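My morning at Grostico, or: the robot that pushed too hard

I'd been trying to get into the Grostico open house for ages, and this August I finally got my name on the list. It's out at Leltutbridge, in the old Sutcliffe building, and if you go, take the second entrance. The first one has a perfectly good sign and leads to a loading dock. I stood there for a while with two other people who had also believed the sign.

Our guide was Bevan Goodwin, who runs what they call rehearsal. I had pictured a hall full of arms swinging around. Instead we got chairs, coffee in real mugs, and a huge screen, and I'll admit my heart sank a bit! But the screen was the good part. Everything the company's arms do for a customer gets done first in Stulora, their simulator, in a made-up lab with made-up tables and made-up lights in the ceiling. There's even a floor mat. Bevan can swing the view anywhere he likes, and he got a little carried away doing it (so would I).

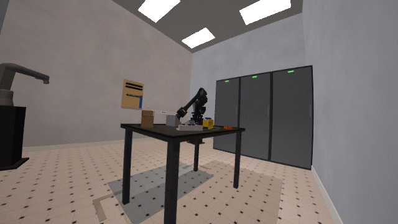 The practice room in Stulora. The black arm on the table is the one we watched.

The job was simple enough to explain to a kid. Go to a rack, take hold of a container by its blue cap, lift it, bring it over. Bevan set it going and kept talking over his shoulder, and the first pickup went fine. So did the next. Somebody behind me asked if it ever goes wrong, and you could tell he'd been hoping for that, because he put his mug down and said, "Let me show you our bad week."

He loaded up a saved run. To look at, it was the same room and the same arm doing the same job. The arm went over, came down on the cap, and kept coming down. No crunch, no sparks, nothing you'd notice if you were looking at your phone. But there was a number in the corner of his second monitor for how hard the arm was pressing, and it was supposed to stop the whole thing at 60 newtons. It went right past that. It got to 80 before the arm quit.

Now, 80 newtons doesn't mean much to me, so I asked. Bevan had me lean on a kitchen scale (they keep one for exactly this, which I loved) until it matched. It's a proper shove. You wouldn't want your knuckles between that and a table, and you wouldn't want a container full of something nasty there either.

So he switched to the view from the wrist, the one the arm itself works from, and we went through how it lines up on a cap. I took more notes here than anywhere else all day. The fingers are these big black wedges, and from that angle they look enormous. The caps have white tops, and the one he was after had a handwritten 4 on it, kind of sideways. 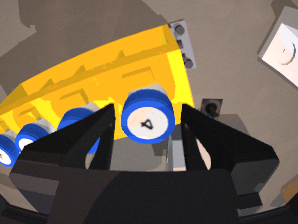
Tamsin Bright

Two things had gone wrong at once, he said. The first was boring. Someone had shifted the rack by 9 millimeters in the room file and the planner was still using the old spot, so the arm thought it had farther to go than it did. That happens. People bump racks in real life too, and that's what the force limit is for.

The second one was the scary one. The limit check was reading old numbers. Somebody had slowed down the sensor log to save space, and the check happened to be reading from that log and not straight from the sensor. By the time it saw 60, the arm was already well beyond it. And it had been like that for 40 runs! All the others had come out clean, because in all the others the rack was where it was supposed to be and the limit never got tested.

I asked whether anyone would have been hurt if this had been the real cell. Bevan didn't wriggle. He said the real arm has a separate stop built into its own controller, and he'd expect that to have caught it, but he'd been in the job long enough to not enjoy the word "expect." They pulled the program that afternoon and didn't put it on hardware until the check had been rewired and they'd bumped the rack on purpose, over and over, in every direction.

A man in our group wanted to know why the rehearsal program didn't simply look at the picture and see that the rack had moved. Good question, long answer, and I lost the thread around "calibration." The short version is that the new one does look, and it looks again right before it closes the fingers.

After that we got the view from way up high, with the arm down by a little box with a blue button and a green one. The bench has a multimeter on it and an open cardboard box with nothing in it, and a white board set at a slant. 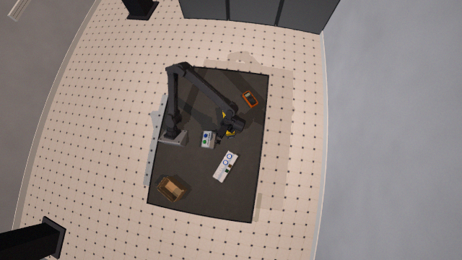

Same bench from above, gripper close to the button box.

My one complaint is that we only got ten minutes with the real arms, behind glass, and they were parked. I get it, they had a job on later. But after a whole morning of hearing about pushing and stopping, I wanted to see one push and stop.

The handout has the bad run written up on the back page, force numbers and all, and I thought that was pretty decent of them. They're doing another one in the fall. Parking's free if you come in from the river side, and the coffee's better than you'd think.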